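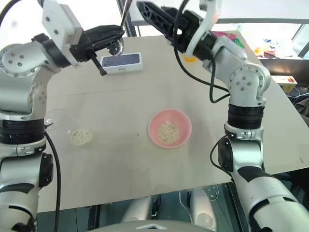 A shared table at Alldale, with a phone box on the surface.

Revised Guidelines for Shared Tables at Alldale
September 17, 2018
By Sigita Urbonaitė, Workplace Services

Dirkura has revised its guidelines for the shared tables on the ground floor of the Alldale building. The new text replaces the sheet posted in the Liepiņa wing last year and applies to all staff, contractors and visitors. It takes effect at the beginning of October.

The tables are used for meals, for small projects and for sorting deliveries, often within the same hour. Workplace Services received 40 written comments on the earlier guidelines. Most concerned food left on the surface between one use and the next, and several asked for a clear statement of where packaging and personal items should go during a meal.

Under the revised guidelines, the near half of each table is reserved for bowls, glasses and spoons. Boxes, bottles and unopened snacks belong on the far half. The seam in the tabletop serves as the dividing line, so no tape or markings will be added.
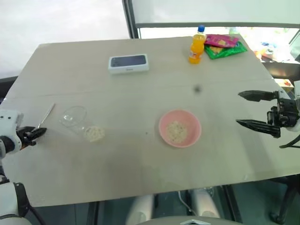

A pink bowl and a glass, with a small pile of food on the tabletop beside the glass.

Dry foods such as cereal and oat flakes require particular attention. Flakes that reach the seam are difficult to remove with a cloth and should be brushed out with the narrow brush kept in the supply cabinet. Larger spills may be gathered with a sheet of stiff paper and placed in the food waste container. They should not be swept onto the floor, where the evening cleaning crew has reported repeated problems near the door to the Liepiņa wing.

Staff are asked to serve cereal in a bowl. Drinking glasses tip easily when a spoon is left standing in them, and the dishwasher does not always clear dried flakes from the bottom. A glass that has held food should be rinsed by hand before it is loaded.

The kitchen has received 144 replacement bowls and glasses from Cinarham, the building's regular supplier. The bowls are plastic and may be placed on either rack of the dishwasher. Chipped glasses should be handed in at the service desk - please do not put them in the recycling container.
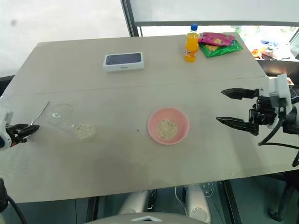 Packaging, an orange drink and two snack bags on the far panel, with the bowl and glass on the near one.

Bottles should be closed when they are set down. Opened snack bags may remain on the far half during a meal but must be taken away or discarded afterward. Telephones and other boxed equipment may be set down briefly. Items left for more than 4 hours will be moved to the service desk and held there for 5 working days.

Each group is expected to leave its table clear and wiped. Cloths are changed every morning and are stored with the brushes.

Printed copies of the guidelines are available at the service desk. Comments may be sent to Workplace Services through the internal mail.

Recent items
- Service Desk Hours for October
- Dishwasher Replacement in the Liepiņa Wing
- Bicycle Storage at Alldale: Registration Open
- New Collection Times for Food Waste

This site uses cookies to improve your visit. By continuing to browse, you accept their use.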